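Costume and Accessory Making, Level 2
Session 10 handout: Veils, netting and hat trims

Hello again, everyone, and well done for getting through the feather session with most of your patience intact! Today we move on to veils, which I love dearly and which frighten people far more than they should. Please read the first part before you cut anything - netting is cheap enough, but the nice stuff from Escobar comes in short lengths and I can't always get more.
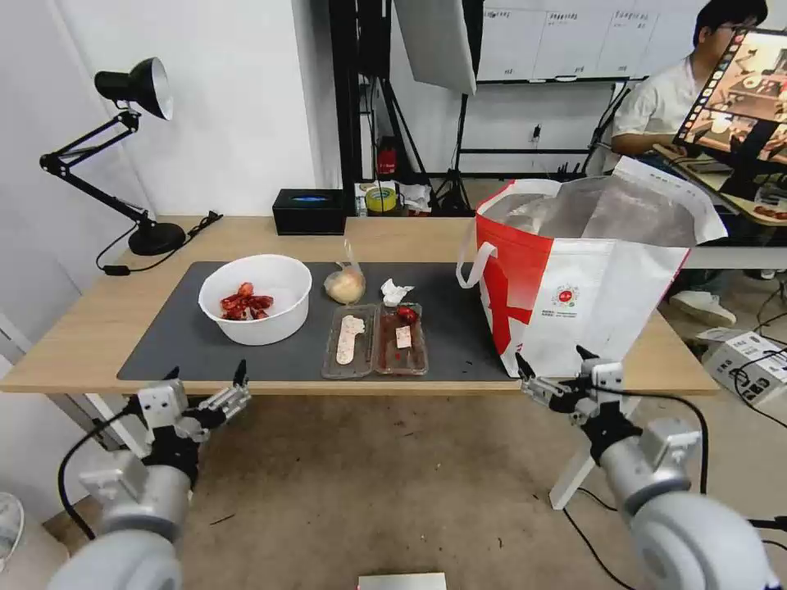 Photo: Tamara Ostapchuk

A birdcage veil is a strip of wide-hole netting, gathered along the top edge and fixed to a comb or a small hat base. The fullness is all in the gathering. Run your thread in and out of the holes along the top, pull it up gently, and keep stopping to hold it against your own head in the mirror (or a patient neighbour's). The veil should skim the cheekbone. If it catches your lashes it is sitting too close, so let out a little thread and try again.

Snip the two lower corners off at a slant before you gather. I forgot this for years and wondered why mine stuck out like awnings.
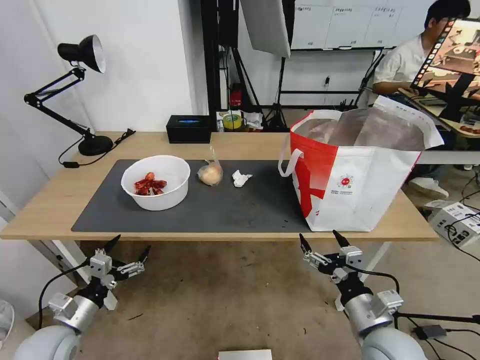 For fixing to the comb, sew, please, and leave the glue for the trims. Wrap the thread between each tooth and go along the comb 2 times. Ngân Cao, who took this course last October, showed me that a thin ribbon bound over the comb first gives the stitches something to bite on, and I've done it her way ever since.

Now, scattered beads or crystals. Work from the outer edge inwards and put on fewer than you think you want, then wear it for ten minutes before adding any more. Consuelo Gallardo's opera veil had 3,000 on it and was glorious, but she had a whole winter and a very good lamp.

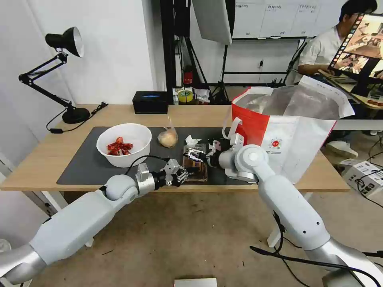

Storage matters too. Never fold netting flat, as the crease stays for good. Stuff it lightly with tissue and give it a box of its own.

For Saturday: one finished veil on a comb, and a scrap with three different trims on it, labelled.

502 views
2 comments
Share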